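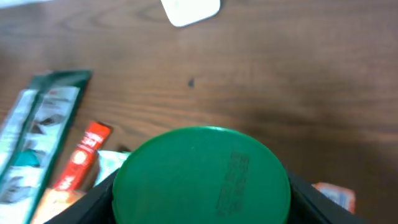 Fil un peu long sur l'achat d'une table en bois d'occasion, écrit par quelqu'un qui croyait régler ça en une soirée de juillet. 1/

Point de départ : une annonce sur Tedero. « Table familiale, bois, bon état, petites traces de vie. » Les petites traces de vie, dans le vocabulaire de Tedero, ça va du rond de tasse à l'incendie domestique. 2/

Prix affiché : 100 euros. Je propose 40, par principe. La vendeuse répond « lol ». On conclut à 100. J'ai un vrai talent pour la négociation, mes employeurs successifs vous le confirmeront. 3/

La table était à Flostport. Je n'avais jamais mis les pieds à Flostport. C'est joli, il y a un port, des mouettes très sûres d'elles et une seule place de stationnement, occupée par un bateau. 4/

Pour le transport j'ai loué une camionnette chez Bakker. Chez Bakker on vous fait signer un papier où vous jurez que vous savez reculer. J'ai signé. 5/

Trois étages sans ascenseur. Le voisin du deuxième a ouvert sa porte, a regardé la table coincée dans le tournant, a dit « elle passera jamais » et a refermé. Elle est passée. Je glisserai ça dans la conversation à la prochaine assemblée de copropriété. 6/

Ensuite, l'entretien. J'ai commis l'erreur de demander conseil sur un forum. 700 messages dans le sujet épinglé « huile ou cire ». Des gens s'y insultent depuis des années à propos de l'huile de lin. Il y a eu des bannissements. 7/

Camp de l'huile : il faut que le bois respire. Camp de la cire : le bois est mort, il ne respire plus depuis longtemps, merci de laisser sa dépouille tranquille. Camp du vernis : on ne parle pas au camp du vernis. 8/

J'ai fini par acheter un pot de Grindus, parce que l'étiquette était lisible et que le magasin fermait. Odeur de noix et de garage. Notice en onze langues, toutes d'accord pour dire d'attendre toute une nuit avant de poser quoi que ce soit. J'ai mangé debout. 9/

Depuis, je suis devenu la personne qui tend un dessous de verre aux invités avant même de leur dire bonjour. Ma sœur a posé un plat sans rien dessous et j'ai entendu ma propre voix dire « on respecte le fil ». Le fil du bois. J'ai 3 amis, il faudrait que je fasse attention. 10/ 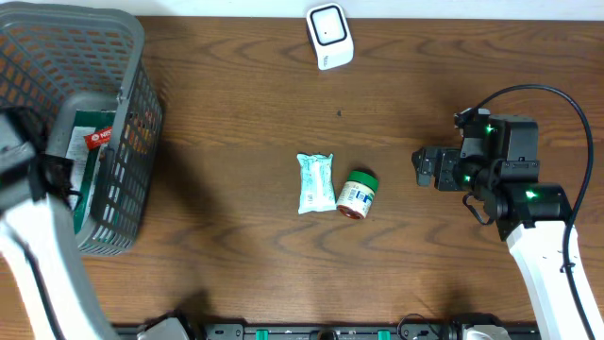
Le petit pot à couvercle vert et son voisin le sachet, côté veines du bois.

Question pratique pour ceux qui s'y connaissent : une tache sombre toute petite, on ponce ou on apprend à vivre avec ? Le forum dit de poncer. Le forum dit aussi de poncer pour un divorce. 11/

Réponse reçue en privé d'un inconnu : « acide oxalique ». Sans bonjour, sans verbe. Je crois que je vais apprendre à vivre avec. 12/

Et puisque vous êtes plusieurs à demander : non, je n'ai pas pris les chaises. Elles étaient dans une autre annonce, même vendeuse, « quatre chaises dont certaines solides ». Je retourne à Flostport à la fin du mois. 13/13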